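Toy brick (building brick)

A toy brick is a small block made to be fixed to others of its kind, or pressed on to a studded sheet called a baseplate. I've kept this entry going for the Bredham toy wiki since April, so forgive the odd opinion!

Bricks get sold loose by the tub (Oller does a tub of 500, and I own two), and sorting them is half the fun. A plain table does fine, and I rather like one with some grain to it.

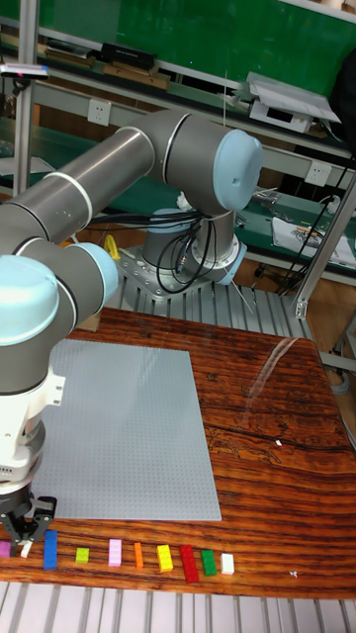 A small white brick on a wooden table.

Baseplates give you something to build on, and grey is the colour I'd pick first - it goes with everything. Sosina Belay, who edits the Domgate pages, swears by green.

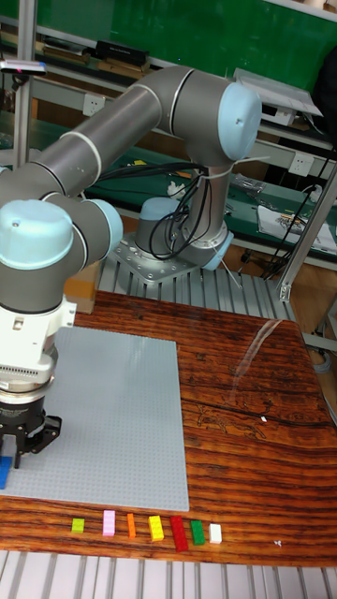

Most of us lay out what we need before starting, usually in a row along the near side of the plate. Sorting by colour looks lovely, but sorting by size is quicker once you've got more than a tubful. Long bricks are best for tying walls together, so I put mine down first and fill in with the small ones.

See also: Baseplate; Stud; Sorting trays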